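Brevden Household Set: README of the student project

Project of the robotics club at Eltstead College
Maintained by Kamarul Rondonuwu and Bayu Majimbun
Version of September

What is in this folder

This set holds short recordings of cleaning and tidying work, made with a hand-held gripper by members of our club. We use them to train a small policy for the club arm, which we call Simanjuntak. The arm will take part in the household round of the Skornevum student contest, where every team must show one cleaning task and one folding task on soft material.

We wrote this file for the new members who join in the autumn, and also for teams from other schools who asked if they may use the recordings. They may. Please read the part on known problems first.

Contents of the folders

recordings/ one folder for each session, with the video and the gripper track
labels/ one text file for each session, start and end of every task
splits/ lists for training and for testing
tools/ scripts to check, cut and convert
notes/ what the person wrote down after the session

There are 27 sessions. A session is up to 60 minutes long, but most of them are shorter, because the arm of the person gets tired and then the movement becomes different. The test list has 2 sessions and they should never be used for training. Last year we mixed them by mistake and our results looked much better than they were.

How we record

One person does the work and carries the gripper. The camera looks over the fingers to the place where the work happens. Before the first task, open and close the fingers fully five times in front of a plain surface. The script find_range.py needs this to know how wide the gripper opens. If you forget it, the session can still be used, but somebody has to set the values by hand, and this is slow.

Tasks on soft surfaces are in the group "textile". In this group we have wiping, brushing, cleaning with a hand-held tool, pulling a cover straight, and folding.

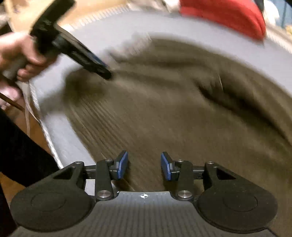

For the textile group we ask that the free hand works in the natural way. If you would hold the tool in your left hand at home, hold it so here too. In the label file, write "L" or "R" for the hand which holds the tool, and "G" if the gripper holds it. Many of our first label files do not have this letter. Bayu has added it to the sessions up to number 14 and the rest is still open.

Fast strokes are allowed. We discussed this for a long time in the club. Slow movement gives a sharper picture, but the people then cleaned in a strange, careful manner, and the arm learned to be strange also. Now we keep the normal speed and accept the blur. Images with strong blur are marked by the script blur_check.py, with the standard limit of 500. A lower limit marks fewer images. The marked images are not deleted, so you can decide yourself.

Labels

Every line in a label file has the start time, the end time, the task name and the hand letter, with a tab between them. Task names are in small letters without spaces. Please take the names from labels/names.txt and do not make new ones, even when the old name is not perfect. If a task is really missing, write to Kamarul and he will add it.

A task starts when the tool or the fingers touch the material, and it ends when they leave it for longer than a moment. Between two strokes of the same cleaning you do not start a new task.

Known problems

Ribbed and striped fabric is difficult for the tracking. The lines look all the same, and the track sometimes jumps by one line to the side. Run track_view.py and look at the curve before you use such a session.

Thin things like cables and loose threads are not labelled at all.

In session 9 the sound is missing. We do not use sound, but the convert script stops with an error. Start it with the option --nosound.

The folding sessions are too few, and nearly all were recorded by the same two people.

Adding a session

Copy the folder recordings/template, give it the next free number and run check_all.py. When the script reports no error, send the folder to Bayu, together with your notes file. Please do not change the splits yourself.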